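Ultance releases audit tool for mobile app data permissions

Ultance has released Zeltau 2, a tool that records which permissions an Android app requests, when it uses them and where the resulting data is sent. It is intended for IT departments that manage staff telephones and for developers who need to check third-party code before publishing.

Zeltau runs on the handset as a managed profile and writes its log to a server chosen by the customer. No log data is passed to Ultance. The log can be exported as CSV or JSON and is kept until the customer deletes it.

Version 2 adds separate reporting for code libraries bundled inside an app. In testing at the company's Merosstead office, 2,000 apps were installed and left running under a standard user profile. Of these, 1,498 contained at least one library that made its own network requests, and 200 sent a device identifier before the user had accepted any terms.

"Administrators could already see that an app had used the location service," said Hiyori Hamada, head of product at Ultance. "They can now see which library asked for it and which address received the result."

The release also supports scheduled scans. The default scan starts on Sunday at 02:00 and can be changed in the settings file.

Existing customers can install the update from the Ultance portal. Licences bought through the reseller Murakami remain valid for version 2.
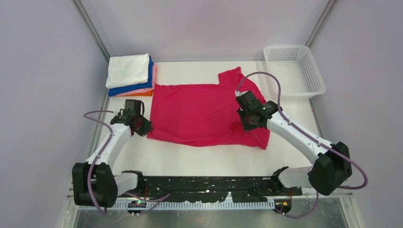 Availability

Zeltau 2 is available from May. A trial licence can be requested through the Ultance website.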